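Docs Projects Releases Help

Search this project Go Clear

# Herton Tool Library Loans

Loan records from the Herton tool library, cleaned up and put in one table. Herton lends hand tools and small garden tools to households in Dredwood. This is the second release, dated 1/29/23.

## What is in it

The main file, loans.csv, has 2216 rows, one per loan. Of these, 1225 are for hand tools. The rest are garden tools, ladders and a few odd items – mostly tile cutters.

Columns:

- loan_id
- tool_type
- date_out
- date_back (blank if the tool was never checked in)
- branch (Herton or Onsri)

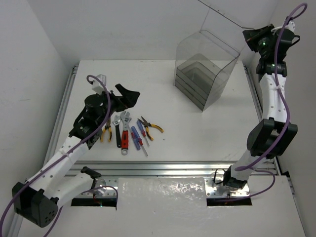
## Known problems

The Onsri branch kept paper cards until July, so its early rows were typed in by hand. Expect spelling differences in tool_type. "Adjustable wrench" and "adj. wrench" are the same thing. Eight loans have a return date earlier than the loan date. We left them as they were.

Sets are logged as one loan, even when they went out in several boxes. Clear bins are used for small parts and have no ID of their own.

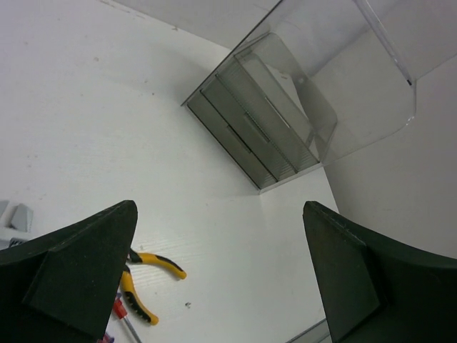

Clear plastic storage container on a white tabletop.

## Using the files

Dates are month/day/year. Member numbers have been removed. Tool types with over 50 loans also have their own summary in the totals folder.

The Tritimon import script reads loans.csv without changes. Older versions need the header row taken out first.

Free to reuse with credit to Herton Tool Library. Please report errors through the project's issues page.

Contact | © Herton Tool Library | Back to top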